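Capítulo 4
Arquitetura dos sistemas de propulsão híbrida
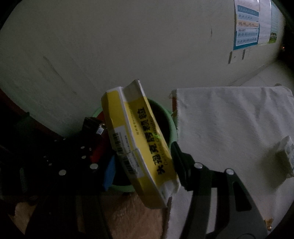 Figura 4.1. Embalagem de cartão amarela e branca com etiqueta de dois códigos de barras na face lateral.

4.1 Introdução

Nos capítulos anteriores estudaram-se separadamente o motor de combustão interna, a máquina elétrica e a bateria. Neste capítulo os três elementos passam a trabalhar em conjunto. O objetivo é compreender de que modo se liga cada um deles às rodas, que percursos a energia pode seguir e que consequências tem cada ligação no consumo, no peso e no comportamento do veículo.

Chama-se veículo híbrido àquele que dispõe de, pelo menos, dois conversores de energia e dois sistemas de armazenamento distintos para a sua propulsão. Na prática, e salvo indicação em contrário, o termo designa neste livro a combinação de um motor de ciclo Otto, alimentado a gasolina, com uma ou mais máquinas elétricas alimentadas por uma bateria de tração. Os híbridos com motor Diesel seguem os mesmos princípios e são tratados no final do capítulo.

No final do estudo deste capítulo, o aluno deve ser capaz de:
distinguir as arquiteturas em série, em paralelo e mista;
traçar o fluxo de energia em cada modo de funcionamento;
calcular a potência disponível no eixo a partir das potências parciais;
explicar a travagem regenerativa e indicar os seus limites.

4.2 Porquê combinar dois motores

O motor de combustão tem um rendimento que varia muito com a carga e com a velocidade de rotação. Na zona mais favorável do diagrama, geralmente a carga média ou alta e a rotações moderadas, aproveita bem o combustível. A baixa carga, como acontece no trânsito urbano, o rendimento cai de forma acentuada. Ao ralenti é nulo, porque se consome combustível sem produzir trabalho útil nas rodas.

A máquina elétrica comporta-se de outra maneira. Fornece binário elevado desde a rotação zero, mantém um bom rendimento numa gama larga de velocidades e pode funcionar como gerador. A sua limitação está no armazenamento: para a mesma massa, uma bateria guarda muito menos energia do que um depósito de gasolina.

A combinação dos dois permite três ganhos principais. O primeiro é desligar o motor de combustão nas paragens e nos troços de carga muito baixa. O segundo é deslocar o seu ponto de funcionamento para zonas de melhor rendimento, guardando na bateria a energia em excesso. O terceiro é recuperar parte da energia cinética durante a travagem. O peso de cada ganho depende do percurso. Em autoestrada, a velocidade constante, os três são pequenos; em cidade podem ser consideráveis.

4.3 Arquitetura em série

Na arquitetura em série, o motor de combustão não tem ligação mecânica às rodas. Aciona um gerador, e a energia elétrica produzida alimenta o motor de tração ou carrega a bateria. As rodas são sempre movidas pelo motor elétrico, que tem por isso de ser dimensionado para a potência máxima do veículo.

A vantagem é a liberdade na escolha do ponto de funcionamento do motor de combustão, que pode rodar a regime quase constante. O inconveniente é a dupla conversão de energia, de mecânica para elétrica e de novo para mecânica, com perdas em cada etapa. A arquitetura em série é comum em autocarros urbanos e em locomotivas diesel-elétricas, embora estas últimas, quando não têm bateria de tração, não sejam híbridas no sentido da definição dada.

4.4 Arquitetura em paralelo

Na arquitetura em paralelo, os dois motores podem transmitir binário às rodas, em simultâneo ou cada um por si. A máquina elétrica é montada com frequência entre o motor de combustão e a caixa de velocidades, com uma embraiagem de separação que permite circular em modo elétrico sem arrastar o motor térmico.

Conforme a posição da máquina elétrica, usam-se as designações P0 (na correia de acessórios), P1 (na cambota), P2 (entre a embraiagem e a caixa), P3 (à saída da caixa) e P4 (no eixo não acionado pelo motor de combustão). As posições P0 e P1 não permitem separar a máquina elétrica da cambota, pelo que a circulação em modo elétrico puro fica praticamente excluída.

Exemplo 4.1
O protótipo Patgate tem uma arquitetura P2. Num dado instante, o motor de combustão fornece 80 kW e a máquina elétrica fornece 29 kW, ambos medidos à entrada da caixa de velocidades. Desprezando as perdas, a potência disponível à entrada da caixa é a soma das duas:
P = 80 + 29 = 109 kW
Note-se que a soma só é válida para valores medidos no mesmo instante. As potências máximas indicadas nas fichas técnicas são atingidas, em regra, a rotações diferentes e não devem ser somadas diretamente.

4.5 Arquitetura mista

A arquitetura mista, também chamada série-paralelo, reúne os dois percursos de energia. A solução mais divulgada utiliza um trem epicicloidal para repartir a potência do motor de combustão entre as rodas e um gerador. Regulando a velocidade do gerador, obtém-se uma variação contínua da relação de transmissão, sem caixa de velocidades convencional. O controlo é mais complexo e exige duas máquinas elétricas.

4.6 Travagem regenerativa

Durante a desaceleração, a máquina elétrica funciona como gerador e opõe um binário ao movimento das rodas. A energia recuperada é limitada pela potência da máquina, pela corrente de carga que a bateria aceita e pelo seu estado de carga. Com a bateria cheia, a regeneração é reduzida ou suprimida, e a travagem fica a cargo dos travões de atrito.

Exemplo 4.2
Numa descida, um veículo cede 584 kJ de energia mecânica à máquina elétrica. O rendimento do conjunto máquina, inversor e bateria, no sentido da carga, é de 82 %. A energia armazenada é:
E = 0,82 × 584 = 479 kJ (valor arredondado)
Para voltar às rodas, esta energia sofre ainda as perdas da descarga, estudadas na secção 4.8.

Questões de revisão

1. Explique a razão pela qual o motor de tração de um híbrido em série deve ser dimensionado para a potência máxima do veículo.
2. Indique em que posições, de P0 a P4, é possível circular em modo elétrico com o motor de combustão parado e desacoplado.
3. Repita o cálculo do exemplo 4.2 para um rendimento de 80 %.

A secção 4.7 trata da gestão eletrónica dos modos de funcionamento e pressupõe o conhecimento dos diagramas de rendimento apresentados no capítulo 2.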